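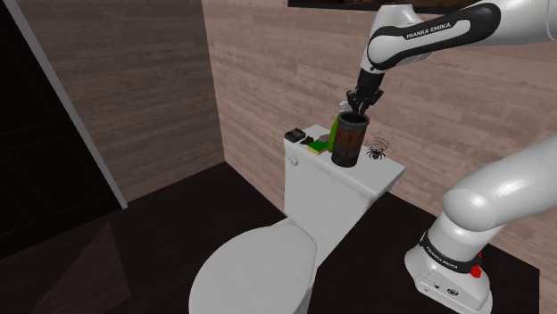 Week five is where the course stops talking about policies and starts talking about where their examples come from. Everything you have trained so far arrived in a tidy folder, and somebody had to fill that folder. For the next two labs it will be you. We work in simulation, in the home rooms of the Tirnero set, and the bathroom is the one most groups meet first. It looks easy. The target is a rusty can standing on the toilet tank, it is the biggest thing up there, and the gripper comes straight down on its open mouth. Then you notice that the green spray bottle is tucked in right beside it, partly hidden by the can from this view, and that there is a black spider on the other side. The spider has no job in the task. It gets knocked around in a great many demonstrations anyway.

Collecting demonstrations: notes for the lab

1. What counts as one example

An example (an episode, a demo, a trajectory; the readings use all of these and so will I, without warning) is a recording of one attempt at one task from reset to stop. It holds the camera images, the joint positions, the gripper opening, the command you sent at each step, and one sentence of instruction. The sentence is part of the data. If it says "pick up the can" and you drive over and pick up the sponge, you have recorded a very good demonstration of a different task, and the model will believe every word of it.

Start recording before you move. End it when the object is where the instruction wants it and the gripper is open and clear. Students like to stop the recording the moment the object lands, and their policies then learn to hold on to things forever.

2. Driving the arm

You will use the Ustetent controller, which gives you position and rotation of the gripper and one trigger for open and close. It does not give you a sense of touch. You will press the fingers into solid surfaces and feel nothing at all, and the simulator will let you know by flinging something across the room.

Some advice from earlier years, most of it learned the hard way:

Move at one steady speed. Long pauses while you think get recorded as long pauses, and the model picks up your hesitation faster than it picks up your grasp. Do your thinking before you press record.

Approach from where the arm can see. If your wrist camera is full of can, it can't see the rim, and neither can the policy.

Correct your mistakes out loud, so to speak. If you miss the rim and have to come back up and try again, keep that episode. A set made only of perfect runs teaches a policy nothing about what to do two centimeters to the left of perfect, where it will be spending most of its life.

Don't show off. There is a student every November who discovers that the can may be nudged against the bottle and scooped. It looks wonderful and it works in exactly one layout.

3. Variation, and the lack of it

People are creatures of habit, and by the second hour you will be making the same demo over and over with different file names. The Orbán reading has a chapter on this. Read it before the lab and again after, when it will seem to be about you personally.

Vary these on purpose:

Object position. Use the randomizer, but look at what it gives you. It prefers the middle of the surface.
Grasp. Rim, side, near, far. A tall can may be taken in more than one way, and you should take it in all of them that work.
Starting pose of the arm. Four poses are stored under the number keys. Use all four.
Clutter. Swap the neighbors around. If the bottle is always to the left of the can, "left of can" quietly becomes part of what a can is.
Wording. "Grab the can," "take the old can off the tank," "pick up the rusty one." Write the way you would talk to a roommate.

Leave the lights and wall textures to the script. Every year a group spends its lab time choosing paneling.

4. Labeling

Each episode gets one of these marks, given by a member of the group who was not driving:

Success: the end state matches the instruction, no other object left the surface.
Messy: the end state matches, but something else was moved or dropped.
Fail: the end state does not match.
Junk: the recording itself is broken (simulator crash, missing images, arm through wall).

Messy is the mark that gets argued about. If the spider ends up on the floor and the can ends up where you were told to put it, that is messy, however little you cared for the spider. Keep failures in their own folder. We will want them in week eight, when we train a success detector and find out how many of your successes it disagrees with.

5. What to hand in

Groups of two. Each group hands in the episodes, the label file, and one page of notes. The page should say which variations you covered, which you ran out of patience for, and what you expect the trained policy to get wrong. Write the last part before training. It is graded on whether you gave a reason, so a wrong guess costs you nothing.

Upload to the Altby server, in your group's folder, and open a few of your own files from there before you leave the lab. An upload bar that reached the end is a statement about the upload bar.

6. Questions to bring to the discussion

Would your group's policy still find the can if the bottle were taken away? What in your data makes you think so?

Which of your episodes would you be embarrassed to have a robot copy, and did you hand it in?

If you had time for one more hour of collecting, would you spend it on more demos here in the bathroom or on a few in a room you haven't touched?

Reading for next time: Orbán, the chapter on correction data, skipping the proofs unless you enjoy that sort of thing. Bring your label file, and bring a charged laptop. The outlets along the back wall are still decorative.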